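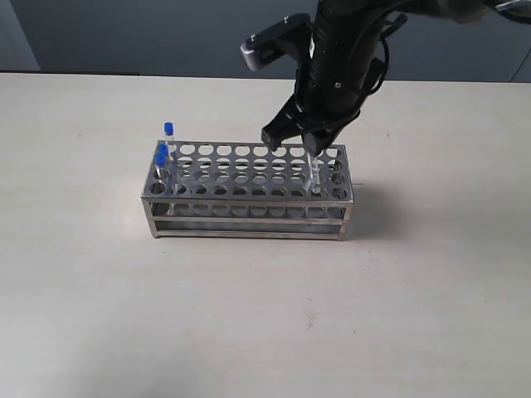

Figura 6.1. Gradilla de acero inoxidable con tubos de tapón azul.

Capítulo 6
La gradilla y la mesa

Cuando empecé en el laboratorio docente de Lozano creía que una gradilla era poco más que un mueble pequeño. ¡Menuda sorpresa! Perdí una mañana entera de enero buscando la muestra 83, que estaba en su sitio (la que estaba girada era la gradilla). Desde entonces marco siempre un extremo y empiezo a llenar por ahí, y os pido que hagáis lo mismo en todas las prácticas de este capítulo.

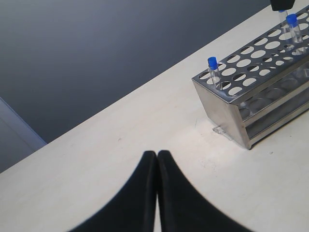
Colocar bien la gradilla es lo primero que vamos a practicar, antes de tocar un solo tubo. Yo la prefiero en diagonal, siguiendo la línea del borde de la mesa, como en la figura 6.2, y con superficie libre al lado para apoyar el cuaderno – el mío ocupa muchísimo. Probadlo con la mano izquierda también, que luego lo agradeceréis.

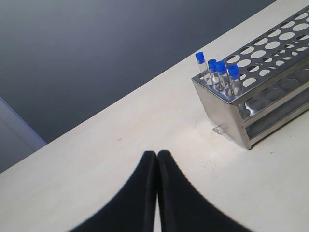
Texto: equipo docente de Lasus · Capítulo 6, página 181

Y ahora, la mesa. Me gustan las superficies claras, porque una mota oscura se ve enseguida, y en la figura 6.3 hay un par. Antes de cada sesión pasad un paño húmedo, dejad secar y anotadlo en la hoja de puesto. Con eso hecho – son casi 6 minutos – ya podemos rotular los tubos del ejercicio 1.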